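The open day at Destmont started with coffee in the hall and a map so crowded that we gave up on it and just followed the noise. Good choice! The first rooms were all furniture (I could have stayed there an hour), and Wael Abdelaziz, who had driven over with me from Gisdale, kept running his hand along every shelf and drawer front he passed.

Then we got to the toy tidying room, and I loved it. It's such a plain setup: a light wooden table, a white plastic bin, small toys to put away. Nabila Younis was on hand for questions and told us they had gone through 300 toys since the doors opened, and that the favorite with kids is always anything shaped like a donut. I get it. The yellow ring is adorable.
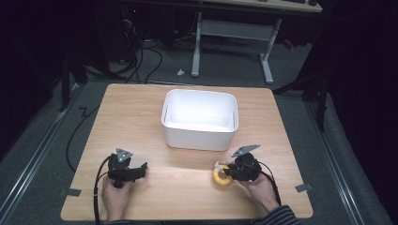
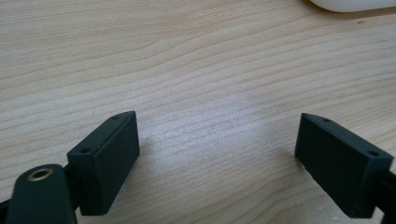

DESTMONT, March 19, 2020

I also fell for the table itself. The wood is pale with fine wavy grain, and a few of the streaks go a little pink when you look at them up close. Wael wants one like it for his kitchen and asked what finish to use. Nabila wrote down the name of an oil for him on the back of our map, so the map came in handy after all.

We talked bins for a while too! She likes an open top and rounded corners, and I'm with her on that, having fought with lids at home for years.

Upstairs there was a small show of old toy boxes, 127 of them, on loan from a collector named Edgars Mets. Leave time for it. The stairs are steep, and the soup at the cafe runs out early. The next open day is in June.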